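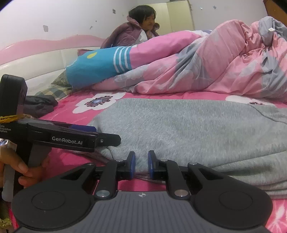
Progress Report: Kilari, Dialogue and Voice Work

Period: February to April
Submitted to: Irnine Games Fund

1. Script

The dialogue script for Kilari stands at 600 lines, of which 328 are locked. The remaining lines are in second draft. Most of the open work is in the harbor chapter, where two speaking roles were merged in March and their scenes had to be rewritten. Tone sheets for all playable characters are complete and were sent to the Fund with the previous report.

2. Recording

Willems recorded 200 lines in one block of studio sessions. Levels are consistent across the block. Fourteen takes were rejected for pronunciation of place names, and a spoken guide has been added to the actor packet. The second block is booked for May.

3. Implementation

Gumuvus delivered the branching tool in March. Line IDs now carry over from script to engine without manual entry. One fault remains: barks triggered during a chase can overlap with story dialogue. A priority setting is in testing.

4. Budget and schedule

Spending is within the approved amount. Editing is two weeks behind plan. The target of 400 locked lines moves from April to May. The final delivery date is unchanged.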